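Treltside Evening Course: Looking After a Shared Building
Notes for session 4
January 21, 2026
By Tarun Khurana
3 min read

Welcome back, everyone, and thanks for all the good questions about stairs last time! Tonight we move on to powders – scouring powder, laundry powder, anything that travels further than you'd like.

Start with the container. Stand it upright, close it, and read the label before you do anything else. Lift what you can with a barely damp cloth, folding as you go, and rinse between passes. Dark, shiny surfaces need a second wipe from the side, where streaks show up best.

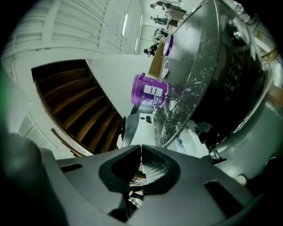 Fig. 8. Purple container on its side, with white powdery residue at its base.

For next time, please read the Humeck handout and bring two old cloths.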